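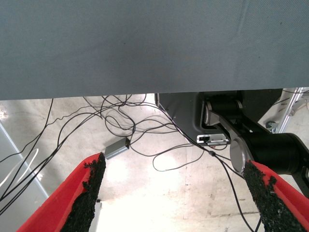 Parveen Khattak replied that the 17 was never late before July, and that the new timetable is the problem, not the drivers. I agree with most of that, so I'll set out what I know.

The 17 runs from Wanembridge to Flovstead. The 18 takes over at Flovstead and goes on to the hospital. Until July you had ten minutes to change. Now you have two.

Two minutes is fine on paper. The stops are on opposite sides of the road and the crossing is slow. If the 17 is held up at the level crossing you miss the 18 and wait an hour. 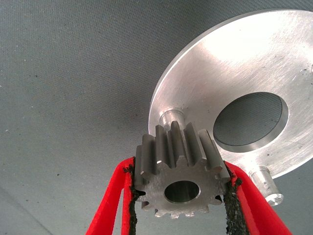 Gear and disc, close up.

I wrote to the bus company in the autumn. They said the times were set to save a driver shift and would be looked at again in spring. I've asked which month and had no answer yet.

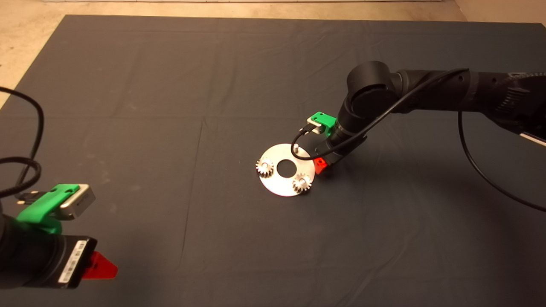
Evening buses are the other half of it. The last 18 now leaves before late visiting ends, so you can get to the hospital and not get back. It's like the plate here, two gears on and one pin with nothing on it. We've got the 17, we've got the daytime 18, and the way home is missing.

If you've missed the change, send me the date and the time your 17 got in. I'm keeping a list.

Home Posts Replies Search
Last updated 2025-01-29
Contact | Copyright | Back to top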